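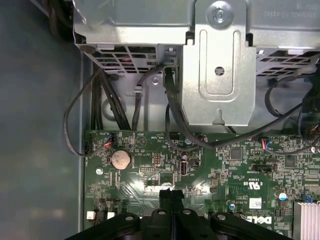

## Fancy taking old PCs to bits with me?

I'm Erlinda Catacutan and I run the repair bench at Korletey, up the stairs behind the bike shop. We've been given 400 old desktop computers by an insurance office that's closing (yes, all at once!) and I need two people to help me strip, clean and sort them through May.

It's screwdriver work, mostly. You'll open the cases, unplug the fan leads, get the cables out without yanking them, pop out the coin-cell batteries and give the boards a good dusting. Drive cages come out too, and they do like to bite your knuckles, so bring thin gloves if you've got a pair you like. Screws go in the labelled tubs, please, I'm fussy about that!

You don't need any qualifications. If you've ever put a new drive in your own machine you're ahead of where I started. Mornings suit me best, but I can do evenings until 8.

It's paid hourly, and lunch is on us. Drop me a note at the Korletey counter with your name and the hours you can do.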